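LIS 240: Classification in Everyday Life
Handout 3: Where Things Go, and Who Decides
Instructor: Nandi Engelbrecht

Read before the seminar. It is short. I checked.

What a category is for

A category is a promise to your future self that you will think the same way later as you think now. You will not. The Getdale town library learned this when it sorted 4,000 donated postcards by "mood." The clerk who knew the difference between "wistful" and "rainy" left in June, and the cards have been wistful ever since.

For our purposes a scheme has three parts: the groups, the rule for getting into a group, and the place where the group physically lives. Students enjoy arguing about the first and skip the second. The third they discover when they run out of shelf.

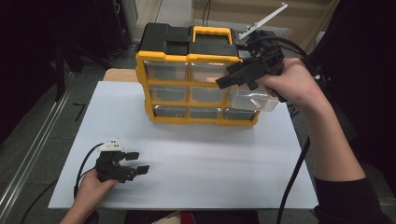 Shelf space shapes thinking more than we like to admit. If you have room for nine groups, you will find nine groups in the material, and you will defend them in your essay. Idrisa Mfaume calls this "furniture logic" in the course reader (chapter 2, the one with the upside-down table). His case is the Wenine seed collection, where 700 packets were split by color of envelope. The envelopes were whatever the shop had.

Terms to know

Exclusive: an item fits one group only. Rare outside of textbooks.
Exhaustive: every item fits somewhere. Usually achieved by cheating, see next term.
Residual group: "Misc.," "Other," "General," "To Do." Watch its size. In the Gerncombe survey of household paperwork it held over 3,000 items, which made it the main group and everything else the exception.
Warrant: your reason for having a group at all. "It was already there" is a warrant, though a weak one.

Flat and nested schemes

A flat scheme puts all groups side by side. It is quick to learn and gets crowded fast. A nested scheme puts groups inside groups, so that a stapler may be found under Office, Fastening, Metal – or not found, if you were thinking of it as Desk. Hao's rule of thumb in the reader is 8 groups to a level. I have no idea why 8, and neither does the reader, but it does seem to work.

Please bring a flat scheme of your own to class. Kitchens and phone apps are fine. Sock drawers have been done.

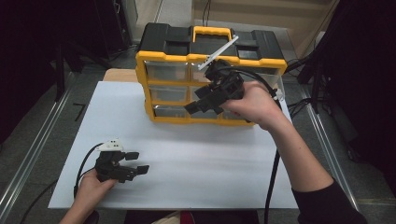
Exercise for the seminar

1. Write down your groups and the rule for each. One sentence per rule.
2. Swap with a neighbor. Let them place five items of their choosing.
3. Note every item they put somewhere you find offensive.
4. Rewrite the rule, leaving the neighbor as is.

Written version due July 12, 2022, two pages. Extensions will be filed under Other.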